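Resetting the gripper and pick point on the Parkano cell

Use this procedure after a gripper change, after a hard stop with a part in the fingers, or whenever the arm starts picking trim parts off-center. It covers the Parkano cell only. The Jamton cell has a different wrist and its own sheet.

Allow 48 minutes for the whole job if the shelf has not been moved. If it has, do the shelf alignment first, because every pick point is taken from the front lip of the top shelf.

What you need

A 3 mm hex key, a lint-free cloth, isopropyl alcohol, a straightedge, the teach pendant, and the parts that belong on the top shelf. Have the cycle log open. The finger pads are due for replacement at 4,000 picks, and if the counter is close to that you may as well change them now.

1. Make the cell safe

Finish the current cycle and send the arm to its service position. Switch to manual mode and take the key with you. Close the barrier belt. Bleed off any part still in the gripper by hand; do not open the fingers from the pendant with a part hanging over the floor.

2. Check the shelf

Lay the straightedge along the front lip of the top shelf and compare it with the floor tape. The two should run parallel. If the shelf is skewed, release the casters, square it up, and lock them again. Push on one end of the shelf afterward. Any movement means a caster is not locked.

Wipe the top shelf. Grit under a thin part will tilt it enough to spoil the grip, and the arm has no way of correcting for that.

3. Clean and inspect the fingers

Wipe both pads with alcohol and let them dry. Look for a shiny strip along the inside edge, where long parts tend to slide. A light polish is fine. A groove you can feel with a fingernail means new pads.

Check the two screws that hold the side bracket to the gripper housing. They should be snug. If the bracket has shifted, loosen both screws, push it back against its stop, and tighten them evenly.

4. Check the cable loop

With the arm still in service position, turn the wrist by jogging it slowly to each end of its range. The cable should stay slack through the whole turn and should never touch the shelf. If it pulls tight, undo the upper clip and feed a little more length toward the gripper. Too much slack is also a problem — a low loop will catch on parts that stick out past the lip.

5. Set the pick point

Place the curved white part on the left side of the top shelf and the hubcap on the right. Keep both there while you teach, even though you are only setting the point for one of them. The approach path has to clear the hubcap, and you will not see a bad path on a clear shelf.

Jog the gripper in at low speed until the fingers are on either side of the lower end of the white part. Close them at 66 percent force. Check that the part has not twisted, then save the point as PICK_TRIM_L.
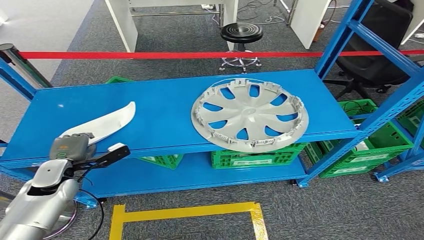 6. Test the lift

Raise the part 20 mm at low speed and hold it for ten seconds. It should not droop or turn in the fingers. Set it down, open the gripper, and repeat the pick from the saved point. Do this five times. If the fifth grip is in a different place from the first, go back to step 2.

7. Return to automatic

Clear your tools off the shelf, step outside the barrier, and run one cycle at reduced speed before going to full speed. Enter the job in the log with the pick count. The last full reset was entered at 1,760 picks.

If the arm faults on the first cycle with a path error, the old point is probably still loaded. Reload the program from the pendant and try again. For anything else, stop there and call Delyth Hopkin.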